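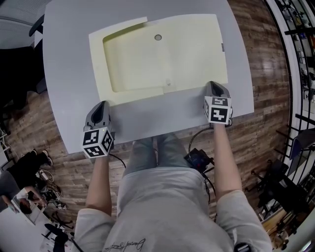
## Aula 9 -- Mesa de trabalho e bandeja

A mesa é retangular, cinza-clara, de cantos arredondados. A bandeja creme tem borda plana elevada e área interna rasa, com um furo pequeno no alto.

**Antes de começar**

- Deixe 80 cm livres atrás da cadeira.
- Limpe o tampo com pano seco.
- Apoie a bandeja inteira sobre a mesa, com a aba voltada para si.
- Mantenha os cabos fora da passagem.

**Para entregar em junho**

Um esboço da bandeja vista de cima, com medidas -- a lápis, em folha A4. Entregar a Salim Mfaume.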